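Business > Automation > Safety and Standards

News | Business | Automation | Events | Subscribe

Gandbridge issues bin-picking rules for robot cells

January 17, 2026

The Gandbridge automation network has published a code of practice for companies that use robot arms to pick mixed goods from bins. It takes effect in February and covers 602 cells at member sites.

Under the code, operators must check bin walls and floors before each shift and log any gripper contact with the metal. Each cell must complete 500 test picks with mixed items before it goes into regular use, and the test must be repeated after a gripper is changed.

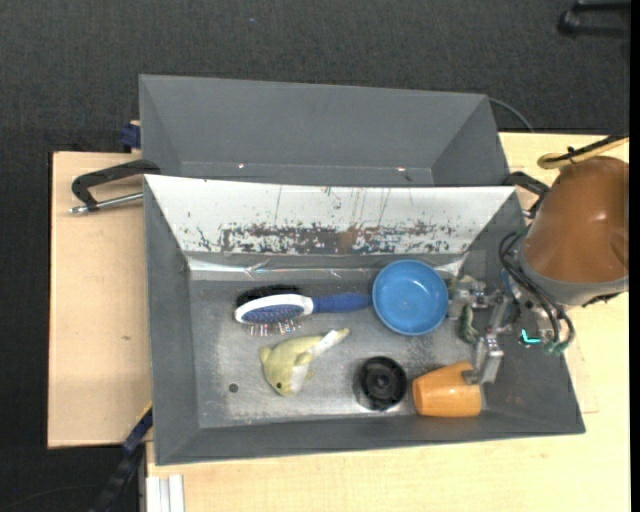 A robot arm reaches into a metal bin holding a hairbrush, a plush toy, a bowl and other household items.

Gudness, which sorts returned household goods, helped draft the rules and tried them over 2684 picks. Food packer Sustesance has asked for separate wording on washdown areas, and that section is still open.

Sites that miss the deadline can apply for one extension. The full text is available to members on request.

Print this article | E-mail this article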